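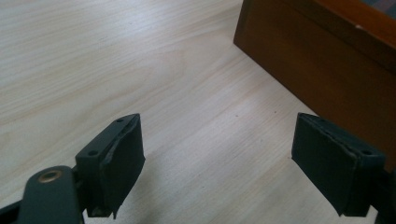 Acta redactada por Mayu Kikuchi
Septiembre de 2024

Comisión de suministro de agua, urbanización Taipe

1. Acta anterior. Aprobada sin enmiendas.

2. Depósito norte. El informe de Skudness sitúa la pérdida nocturna en 855 litros. Se acuerda sustituir las 2 válvulas de corte – la de entrada y la del ramal de riego – y repetir la medición con el riego cerrado.

3. Presupuestos. Plernora oferta tubería de polietileno en tramos de 100 metros. Niltden no ha remitido precio; se le reclama por escrito. La decisión queda aplazada.

4. Cuota extraordinaria. Se propone un importe de 400 euros por parcela, pagadero en febrero. Aprobado con un voto en contra.

5. Ruegos y preguntas. Se solicita copia del plano de la red. Lo enviará la secretaría.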